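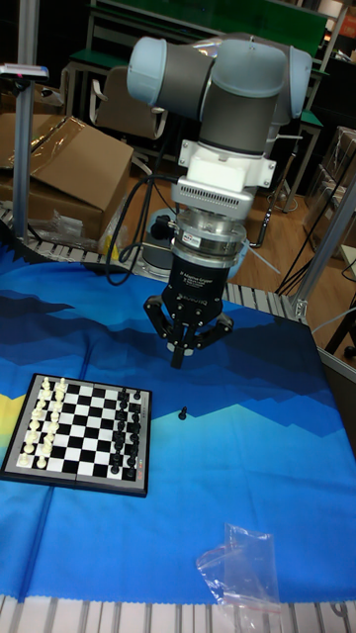 Marisol Apaza trabalha há mais de uma década com a conservação de têxteis estampados e dirige a oficina da Povia, que presta serviços de diagnóstico e tratamento a museus regionais, arquivos de fábricas e coleções particulares. Recebeu-nos numa sexta-feira, às nove da manhã, antes da abertura das cubas. O tema da conversa foi a solidez dos corantes em algodões estampados e os critérios para decidir se uma peça deve ou não ser lavada.

A primeira questão, segundo Apaza, é de identificação. “Recebemos a peça com uma ficha que diz ‘algodão estampado, azul’. Isso não permite trabalhar. Um azul pode ser índigo, pode ser um corante reativo, pode ser um pigmento fixado com ligante. O comportamento em água é completamente diferente nos três casos.” O índigo, explica, é insolúvel na forma oxidada e perde cor sobretudo por abrasão. Os reativos formam ligação covalente com a celulose e resistem bem à lavagem, desde que o excesso não fixado tenha sido removido na fábrica. Os pigmentos dependem da integridade do ligante, que envelhece e se torna quebradiço.

O protocolo da oficina prevê um ensaio pontual em cada cor do estampado. Uma gota de água desionizada é depositada sobre a fibra, coberta com papel absorvente e mantida sob um pequeno peso. O papel é depois examinado com lupa. Se não houver transferência, o ensaio repete-se com a solução de lavagem prevista, à concentração e à temperatura de uso. “Muita gente faz só a primeira parte. Um corante pode ser estável em água e migrar assim que se acrescenta um tensioativo, ou quando o pH sobe. O teste tem de reproduzir o banho.”

Os ensaios são feitos em zonas discretas, de preferência na margem de costura, mas Apaza adverte que essas zonas nem sempre são representativas. A margem esteve protegida da luz e conserva mais corante do que a face exposta. Por esse motivo, cada cor é testada em dois pontos, um protegido e um exposto, e os resultados são registados separadamente.

O caso que mais ocupou a equipa no último ano foi o arquivo de amostras da antiga estamparia Bach, entregue à Povia para avaliação. São 3434 amostras coladas em livros de encomenda, com anotações manuscritas sobre receitas e clientes. O estado dos suportes condicionou o trabalho. “O adesivo é de origem animal, o papel é ácido e a tinta das anotações é ferrogálica. Não se pode molhar nada sem descolar primeiro, e descolar significa perder a relação entre a amostra e o texto. Decidimos não lavar.” A intervenção limitou-se à aspiração com filtro, à consolidação das dobras e à substituição das capas.

Desse conjunto, 330 amostras apresentavam degradação localizada nos castanhos e nos pretos. A causa é conhecida: os mordentes de ferro catalisam a oxidação da celulose e a fibra parte-se ao longo do contorno do desenho. Em alguns exemplares, o fundo está íntegro e o motivo desapareceu por completo, deixando um recorte. Apaza considera que não existe hoje tratamento aquoso satisfatório para estes casos. Os quelantes usados em papel dão resultados em laboratório, mas obrigam a imersão, e a fibra já fragilizada não suporta o peso da água absorvida.

“O que fazemos é reduzir a humidade e a luz, e apoiar mecanicamente com crepelina de seda ou com uma película de adesivo termoplástico, conforme o caso. É uma resposta modesta. Abranda o processo, não o interrompe.”

Sobre a lavagem, quando é viável, a responsável é metódica. A peça é estendida entre duas redes de poliéster, para que nunca seja levantada sem apoio. O primeiro banho é apenas de água desionizada e serve para remover os produtos de degradação solúveis, que dão a coloração amarelada característica. Segue-se o banho com tensioativo não iónico, aplicado com esponja natural por pressão vertical, sem fricção. Os enxaguamentos prosseguem até a condutividade da água de saída estabilizar. A secagem faz-se na horizontal, sobre vidro, com o fio alinhado à mão e ventilação fria.

O ponto crítico é a secagem. “A migração de corante raramente acontece dentro do banho. Acontece depois, quando a água evapora pela superfície e arrasta para ali o que estava em solução. Se há risco, coloca-se papel absorvente por cima e muda-se de cinco em cinco minutos. A evaporação passa a dar-se no papel.”

A oficina mantém desde dezembro uma colaboração com a Skunholm, que fornece lâmpadas de envelhecimento acelerado e um medidor de cor portátil. O objetivo é construir curvas de desvanecimento para os estampados mais comuns em coleções portuguesas. As leituras são feitas antes e depois de cada ciclo de exposição, sempre no mesmo ponto, marcado com uma máscara de poliéster. Apaza admite que a correspondência entre envelhecimento artificial e natural é discutível. “A lâmpada dá uma ordem de grandeza e permite comparar corantes entre si. Não permite dizer a um museu que a peça dura tantos anos.”

Para exposição, recomenda um máximo de 50 lux e períodos curtos, seguidos de repouso no escuro. A recomendação nem sempre é bem recebida. O museu têxtil de Broter pediu recentemente que um conjunto de colchas estampadas ficasse em vitrina permanente, e a resposta da oficina foi propor a rotação de peças equivalentes. O acordo ainda não está fechado.

Questionada sobre os tecidos contemporâneos, que começam a entrar nas coleções, Apaza aponta a impressão digital a jato de tinta como o problema seguinte. As formulações variam de fabricante para fabricante, mudam com frequência e quase nunca são publicadas. A Povia reuniu até agora 200 retalhos de produção corrente, guardados com a fatura e, quando possível, com a ficha técnica do tinteiro. Metade de cada retalho fica em arquivo escuro e a outra metade segue para ensaio. Os primeiros resultados de lavagem serão entregues aos museus participantes em folhas separadas por tipo de corante.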